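Wanska Two-Arm Bench Cell
14 shares | 5 comments

For gift shops, small packing rooms and anyone who still fills paper bags by hand. Two light arms, one on each side of an ordinary table, with a gripper and a camera at each wrist. Plug it in, lay out the goods, show it the job. And keep your chair next to the table, please - we like it when people stay close!

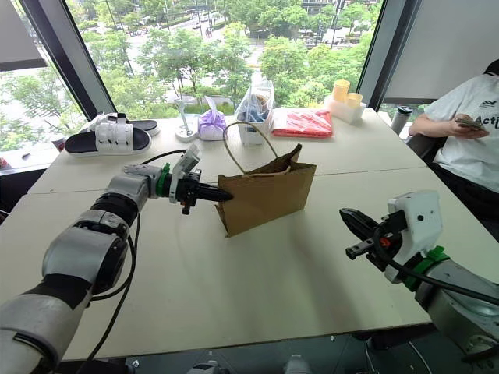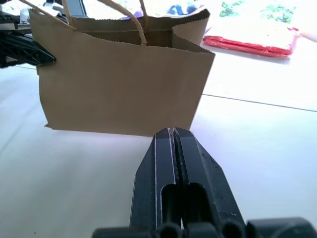
Paper bag work on the joined-panel table by the window.
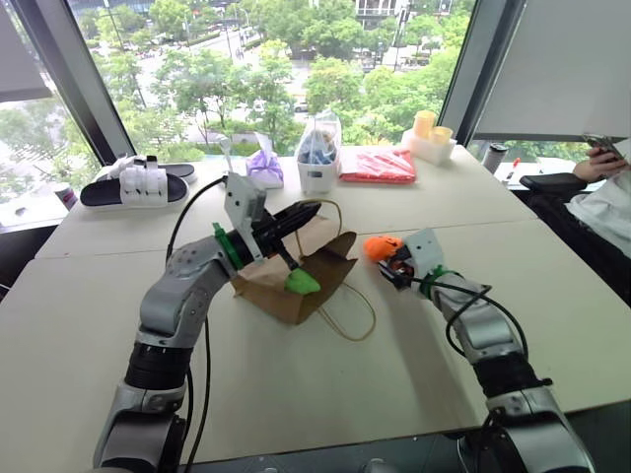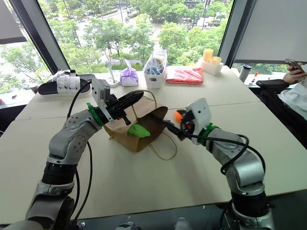 We started building the bench cell after a long November at Proltex, a mail-order gift company with one packing room and a very full order book. Bag packing was the job people traded away whenever they could. Your wrists get sore, your mind goes wandering off, and by the afternoon somebody has put the wrong thing in the wrong bag. Edem Amoah, our lead on the gripper side, spent two weeks packing with the team before he drew a single part. (He was slow. They told him so, often.)

What came out of it is a machine with two arms that share a job the way your own hands do. One can steady while the other places. Paper is a tricky thing to handle, because it folds, tips and slides around, and a bag never stands quite the same way from one try to the next. So the cell learns from a person guiding it through the work, many times over, with the bag in all sorts of positions. No code to write. If you can pack a bag, you can teach it.

What changes for the people in the room

This is the part I love talking about. At Proltex the packers now run the cell themselves. Maya Farah used to spend most of her shift on bags. These days she sets up new items, checks what comes off the table and decides which orders should stay with human hands - anything fragile, anything with a handwritten card. She has also moved to a later start, which she'd been asking for since well before we showed up.

Not everybody was thrilled at first. "I thought I'd be babysitting it," says Akosua Bonsu, who works the same room. "The first few days I was. Then we got the small toys sorted and I could leave it alone long enough to answer the phone." She still thinks the start tone is too loud. She's right, and the next update has a volume setting.

A few things we'd ask any workplace to settle before the cell arrives: who can pause it (everyone, in our view), who teaches it new items, and whether that teaching counts as paid skilled work. At Proltex it does, and it shows in how well the thing runs.

The basics

Arms: 2, table mounted, left and right
Grippers: two-finger, swappable fingers
Cameras: one at each wrist, one overhead view of the table
Largest item per gripper: 800 grams
Teaching a new item: around 333 guided runs for soft or odd shapes, fewer for boxes
Setup visit: 5 days on site, with your own staff doing the teaching from day one
Noise: low enough to talk over, start tone aside

What it doesn't do well yet: glass, wet packaging, and ribbon. We tried ribbon. Levente Szűcs has a drawer full of the results and would be happy to show you.

Spare fingers are sold in pairs. The Aryee soft-tip set fits all current cells and is worth having if you pack plush or foam. The older Plalimano table clamps fit too, but check the thickness of your tabletop first, and write to us if you have panels with a seam where the clamp should go.

Visits to our demo room can be booked through Morven Tennant. Bring your own bags and a few of your own products, the more awkward the better - we learn a lot from those!

Page updated 10/4/22

We use cookies to remember your settings and count page visits. Accept | Manage choices
Contact | Spare parts | © Wanska | Back to top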